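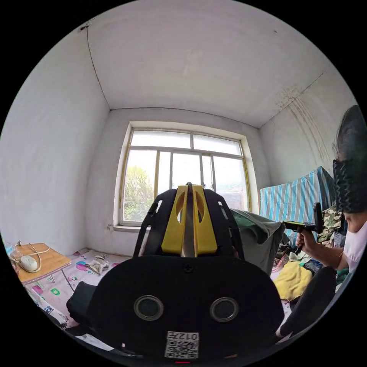

Small bedroom, folding table by the wall, patterned sheet spread out.

Household Skills, Clotinbridge Evening Classes
Handout 3: Clothes in a small room
December
by Boglárka Magyar

Right, last time we did cupboards and I talked far too long about shelf liners, so this handout is going to stick to T-shirts and the room you sort them in. Bring it with you next session, please, as I'll be referring to it and I never print enough spares!

Start with the room before you touch the clothes

Most of you told me you live somewhere with one decent window, one bed and not much else to work on. Good. I've lived in rooms like that for most of my adult life and I still think they're the easiest to keep straight, once you've picked your spot and stuck to it.

What you want is one big flat surface. In a small room that's nearly always the bed, or a clean sheet laid out wherever there's space. A little folding table like the wooden one in the first picture is lovely for a mouse and a drink, but try folding an adult jumper on it and you'll be picking sleeves up off the floor all evening. Leave the table to its own clutter and work on the sheet.

Face the window if you can. You'll spot marks on a shirt far quicker in daylight (toothpaste on a white collar is more or less invisible under a bulb), and you can pull out anything for the wash before it gets folded by mistake. While you're over there, have a look at the sill and the tops of the walls. Old windows stain and the paint lifts, and clean clothes don't belong on a sill like that, however handy it looks. I lost a very nice cream cardigan that way in my old flat in Drelport and I'm still cross about it.

Toys, bags and so on: if there's a soft toy or a bag lying on your sheet, shift it to one end and carry on. Don't start putting toys away halfway through the T-shirts. That way lies a half-finished everything, and I speak from long experience.

A word on patterned sheets

Somebody asked whether a busy sheet makes sorting harder. A bit, yes. Small dark socks vanish on it. T-shirts are usually fine, even bright ones, as you're feeling for hems and shoulders as much as looking for them. If you do find the pattern is getting in your way, turn the sheet over. The back is normally paler.

And smooth it first! Both palms, middle outwards. A lump under the shirt turns into a crease in the shirt, and then you'll blame your folding.

The T-shirt, my way

There are plenty of methods, and if your gran taught you one that works then keep it. Mine goes like this.

Lay the shirt out with the print facing down. Pull the hem towards you and give the shoulders a little tug so that the side seams run straight. Wait until it's properly flat before you do anything else (this is the bit everyone rushes). 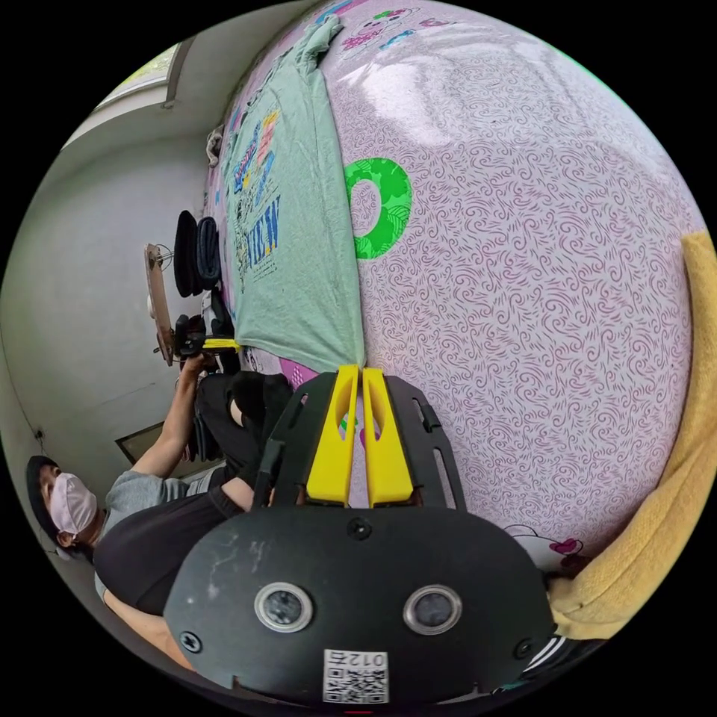
Now bring one side in towards the middle, sleeve and all, and turn the sleeve back on itself so it doesn't poke out. Do the same on the other side. You should have a long strip with fairly straight edges. Fold the hem up, then fold again, and you've got a packet that will stand on its own in a drawer. If it flops over, your strip was too wide, so open it out and have another go.

Children's shirts with big thick prints are a bit of a nuisance because the print doesn't like bending. Put the fold just above or just below the lettering where you can. If the lettering takes up the whole front then fold it anyway, it's a T-shirt, it'll survive. Don't iron straight over the print afterwards, though. Turn it inside out.

Picking up, and why I go on about it

The other thing I watch for in class is how people lift a shirt off the pile. They grab the middle, the whole thing bunches up, and then they're untangling sleeves. Find the hem or a shoulder first. Lift from there, let it hang for a second, and lower it so the far edge touches down before the near one. It lands almost flat and you've saved yourself half the smoothing.

Keep the unsorted heap along one edge of the bed and the finished stack at the opposite end. Never side by side. I timed myself on a heap of 26 tops both ways (yes, I know) and having the two heaps apart won quite comfortably, mostly as I wasn't refolding things I'd knocked over.

Dark things go in the heap with everything else to begin with. I used to split by colour at this stage and I've given it up. Split by owner if there are several of you, and otherwise just work down from the top.
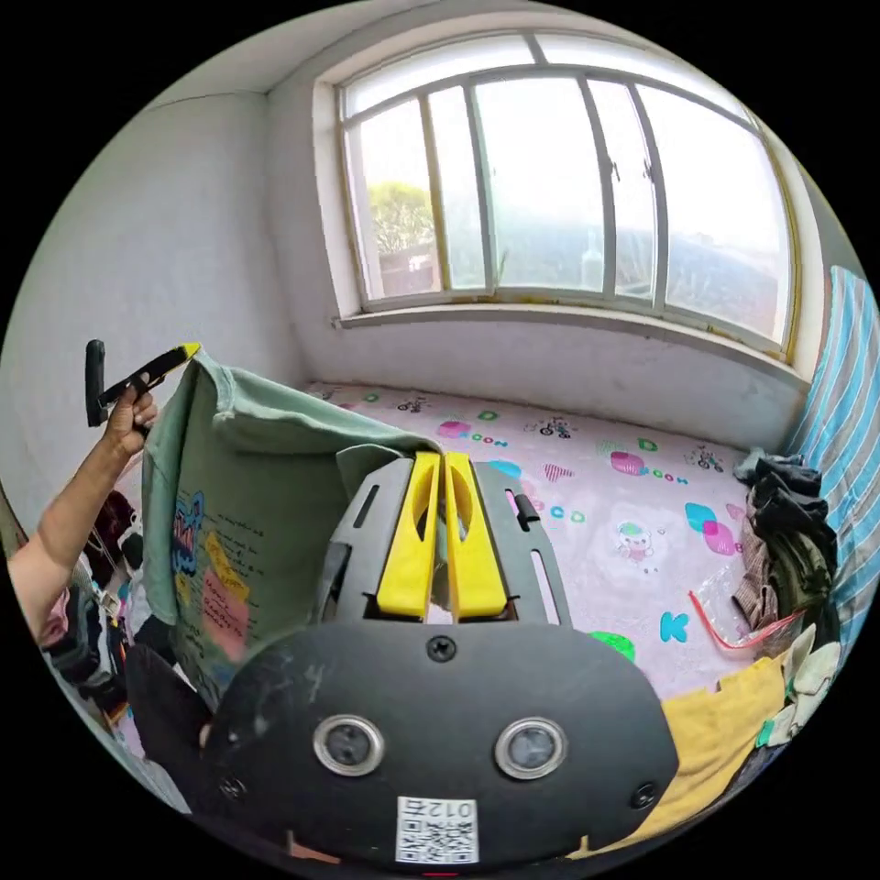 Consuelo wrote to me after the last class that she'd tried folding on the bed and her back was killing her by the end, and could she please use the kitchen table like a normal person. Yes, of course you can, Consuelo! A bed is low. If you've got a table big enough, use it, or kneel on a cushion beside the bed so your elbows come level with the mattress. I kneel these days. Herrero's on the high street have garden kneelers in the back and they do the job nicely.

For next time

Fold two T-shirts, one plain and one with a large print, and bring them in a bag so we can see how they travel. Have a go at a long-sleeved top as well if you're feeling brave; the sleeves go down the strip once you've turned them in, and they'll be bulkier than you'd like.

If you missed handout two, Clorkia in the office has got the leftovers (ask for the one with the coat hook drawing on the front, as there was an earlier version with the pages in the wrong order). We'll do fitted sheets after the break and I'll need somebody to hold the other end.

Contact: Household Skills, Clotinbridge Evening Classes | © Boglárka Magyar | Back to top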